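Taufkleider aus dem Versand: Was heißt hier Handarbeit?

Lanudik verkauft Taufkleider und Strampelanzüge, im Katalog steht neben fast jedem Stück das Wort "handgesmokt". Die Inhaberin nimmt den Einwand vorweg: "Die Falten zieht eine Maschine vor, gestickt wird von Hand." Im Katalog liest man das nicht. "Dafür ist die Zeile zu kurz", meint sie. Nun ja.

Das teuerste Modell heißt "Rusu" und beruft sich auf einen Schnitt von 1819. Ob es den Schnittbogen noch gibt? "Es gibt eine Abzeichnung davon." Zeigen mag sie die Abzeichnung nicht -- sie liege beim Zuschneider in Stokenton. Druckknöpfe im Schritt hatte das Original jedenfalls kaum. "Wickeln muss man das Kind ja trotzdem", sagt sie, und da hat sie recht.

Bleibt die Frage, wer für ein Kleid, das einmal getragen wird, so viel ausgibt. "Die Großmütter", sagt sie sofort. Seit April näht Lanudik auch Größen für Kinder ab 9 Monaten, weil später getauft werde. Belege dafür hat sie keine, nur ihre Bestellungen. 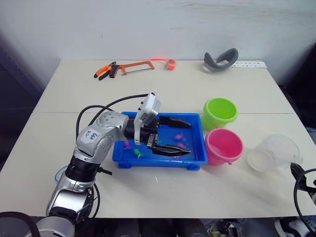
Doltow, 2022-09-28. Umgetauscht wird binnen 31 Tagen, ungewaschen und mit Etikett. Bestickte Namen sind ausgenommen -- auch falsch geschriebene? "Das klären wir im Einzelfall."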